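### 4.2 Grasp selection in simulation

The planner, Talex, proposes grasps from an external view and refines them with a view taken close to the gripper. All trials use a rendered Franka arm at a dining table, with a small bottle as the target (Figure 4).

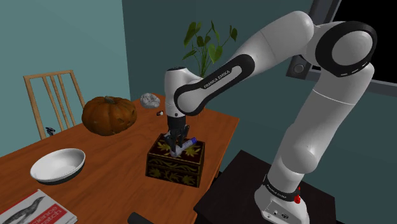
Vol. 8, No. 153

**Figure 4.** External view, with the gripper at the bottle above the patterned box, and close view, with the fingers either side of the cap.

We sampled 800 candidate grasps per layout and dropped those that put the fingers through the box or the table - 598 were left in the layout used for tuning. The remainder are ranked by finger clearance and by the width of the part to be held. 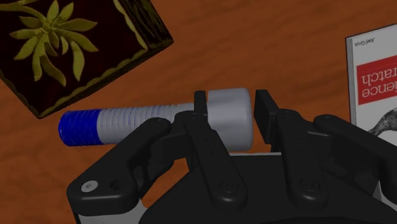
Manipulation Software Group, Stelmakh

The cap is wider than the ribbed body, so the ranking treats the two as separate parts. Nearby objects such as the book are kept in the collision model until the fingers have closed - removing them earlier made planning faster but allowed paths that swept the outer links too low.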